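By Azlan Nair
July

In defence of the narrow kitchen

Every few months somebody at our dinner table says they would knock a wall through if they could, and everybody nods, and I find myself nodding too, out of politeness, with my mouth full. I don't really want the wall gone. I grew up with kitchens you had to walk through sideways if another person was cooking, and I have come to think they suit ordinary life rather well.

A friend of mine paid Trevo to draw up plans for a big open room with a worktop like a runway, and very handsome the plans were too. But where does the egg tray go? Where do you put the fan when the cooking gets too hot for comfort, or the big steel bowl you only half put away? In a passage kitchen there is always a stool, and the stool takes on whatever comes along.

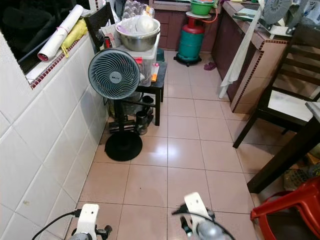

A stool doing the work of a cupboard, with the fan standing in front.

I know the arguments against. My neighbour Goh likes a clear floor, and I do see his point when I'm trying to sweep round a chair leg. A gas cylinder takes up room, certainly, though put a basin on top and you have a shelf again! Tiles halfway to everywhere want wiping, and they will get marked however often you do it.

Still, I would ask anyone with 99 ideas for a new kitchen to cook in the old one for another year first. Move the stool a bit. Hang the towel where your hand goes looking for it. I did that with mine, and the brochures went out with the newspapers.

Contact us | © Hinar | Back to top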